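Rania Tahiri builds practice rooms for robots at Bostness, all of them on a computer. Her current set is a shelf, a white tabletop and some household things.

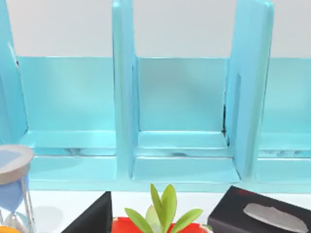

Each task gets 200 examples before the learning system sees any of them. Tahiri throws out the clumsy ones – 15 in May – and records them again. 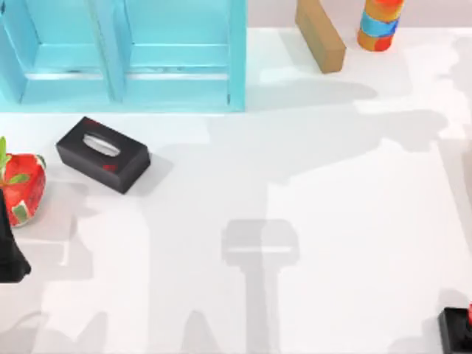

Why not use a real table?
Resetting one takes a person 6 minutes. In simulation the objects go back at once.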